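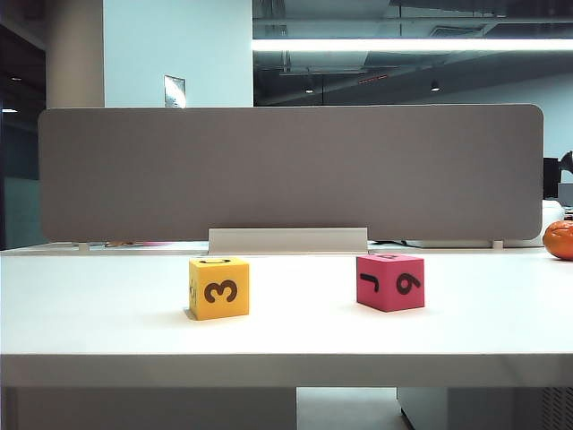
The yellow and the pink one on my desk, with the gray felt screen behind them.

Rulden Desk Notes > Small Spaces > Cleaning & Care
Posted in September by the Stalside desk tips page

Foam number cubes are one of those things that sneak into a house. Mine came in a mixed bag from Fleritz, the discount place out by the highway, when I was looking for something quiet to use for counting games at the desk (wooden dice on a hard white top make a racket, and I take calls in there). I love them! They're soft, they don't roll off into the next county, and they make a decent fidget toy on a long phone call. They do get grubby, though, so I've had plenty of practice cleaning them.

Washing them. Lukewarm water in a bowl, a small drop of dish soap, and your fingertips. Pat the foam, don't scrub it, especially over the numbers. I went at an orange one with the green side of a sponge once and took half the 4 off with it. Press each cube between two towels and then leave it on a cooling rack overnight. Mine take longer than you'd think to dry in the middle, so give them a squeeze before they go back in the bag – if you feel any damp, leave them out.

Ink and pencil. Pencil comes off with a white eraser if you go gently. Ballpoint I have never gotten out completely. Rubbing alcohol lifts some of it, but it will lift the printed number too, so stay away from the edges of the print.

Crumbs and lint. A strip of masking tape wrapped around your hand, sticky side out. Lint rollers work too but mine is too sticky and I worry about it pulling at the foam.

The white desktop. Same soapy water, wrung-out cloth, then a dry one right behind it or you get streaks. For the gray shadowy marks where things get dragged, I use a paste of baking soda and water and rub in little circles. Try a back corner first! My old desk had a shiny finish and it went dull in that spot and stayed that way.

The felt screen. I put off cleaning mine for 7 months and it was full of dust. The vacuum with the soft brush, top to bottom, did nearly all of it. For spots, dab with a damp white cloth (a colored one can bleed, ask me how I know) and let it dry before you decide whether it worked. Check the clamp while you're down there. Mine had worked a little loose and the whole panel wobbled when I typed.

And the gap underneath the screen, oh my. Anything flat ends up back there. I run a ruler along it every couple of weeks and sweep whatever I find out to the side. Last time it was five paper clips and a Dramani coupon that had already expired.

Storage: a mesh laundry bag on a hook. I had them in a lidded tub before, and the ones at the bottom got dents from being squashed. Most of the dents came out after a few days sitting loose on a shelf, but one green cube still has a flat corner.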